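Progress Report to the Overgaard Fund
Project: Jaltbridge, open planning software for tabletop manipulation
Reporting group: Prukow Robotics Software
Report date: 5 Feb 2025

1. Work in this period

This report covers the work done since our November report. Most of the effort went into the grasp planner and the scene tracker, with a smaller share going to the replay tool. The test task for the period was picking and placing single items in tight groups on a tabletop, where the fingers have little room between one item and the next.

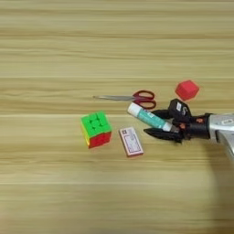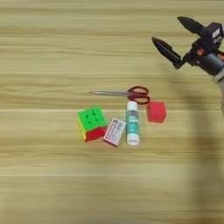 Figure 1. Tabletop cluster task: glue stick held in the gripper (first picture); gripper open, clear of the cluster (second picture).

2. Grasp planner

The planner we inherited from the earlier phase picked a grasp for each item as if it were alone on the table. It worked on spread-out layouts and did badly on tight ones, because a finger would often come down on a neighbor. We replaced the scoring step. Each candidate grasp is now checked against the volume both fingers sweep on the way in and on the way out, and candidates that cross another item are dropped before scoring.

The first version of this check was too slow to use. It ran the full sweep for every candidate, including the ones that were already out of reach for the arm. Moving the reach test to the front and caching the finger shapes brought planning time down to 2 seconds per pick on the lab computer. The target in the work plan was 3 seconds, so this item is complete.

Scissors remain the hardest item. The planner treats the handle loops as solid, and so it rules out grasps that a person would consider obvious. We tried a finer shape model for the handles. It gave better candidates, but planning time went back over the target, and we have left it switched off by default. It can be turned on with a setting in the configuration file.

3. Scene tracker

The tracker keeps a list of items with a position and an angle for each, and updates the list from the camera. Two problems took up most of the work here.

The first was items going missing while the arm was over the table. When the gripper covered part of an item, the tracker sometimes deleted it and then created a new one when it came back into view. The planner would then restart in the middle of a motion. Items are now held in the list while the arm's own model says they should be hidden, and deleted only if they are still missing after the arm moves away.

The second was items of similar color. A red block and the red side of a puzzle cube were merged into one item when they were close together. We now use edges as well as color to split regions. This fixed the merging in most of our recorded runs. It still happens when the two red surfaces touch.

Shadows from the arm caused fewer problems than we expected, and we have moved the time set aside for them to the work on merging.

4. Replay tool

Every run now writes a single log file with camera images, tracker output, planner decisions and joint commands on one clock. The replay tool steps through the file and can rerun the planner on any recorded moment with changed settings. We have 1251 recorded runs in the new format. Older runs were converted where the clocks could be matched up, and the rest were set aside.

The partner group at Gusundale has been using the replay tool without a robot of its own and has sent us fixes for the log reader. Those have been merged. They also asked for a way to compare two planner versions side by side on the same run. A basic form of this exists, but it only handles logs recorded with identical camera settings.

5. Testing

The regression set has 35 layouts. Each change to the planner or tracker is run against all of them in replay before it goes to the arm. Layouts are added whenever a run fails in a way the set does not yet cover, so results from different months cannot be compared directly. We will freeze a copy of the set for the final report.

Replay does not catch errors in grip force or slipping. The glue stick is one item where this matters: a grasp that looks fine in planning can let it roll if the fingers close off center. We added a check that compares the commanded and measured finger gap after closing, and the controller stops if they differ too much. The threshold was set by hand for each item and needs a better method.

6. Delays and changes to the plan

The work on two-step plans, where one item is moved aside to reach another, has not started. It depends on the tracker holding steady while items are moved, and the tracker work took longer than planned. We ask to move this item to the next period. No change to the total budget is requested.

The user guide is also behind. The installation chapter and the chapter on configuration are written. The chapter on adding a new gripper is an outline only.

7. Next period

Begin two-step planning, using recorded runs first and the arm afterward.
Fix merging of touching items with the same color.
Replace the hand-set finger gap thresholds.
Extend the side-by-side comparison to logs with different camera settings.
Finish the gripper chapter of the user guide and send it to Gusundale for review.

The code for this period is tagged in the Jaltbridge repository, and the spending table is attached as a separate file.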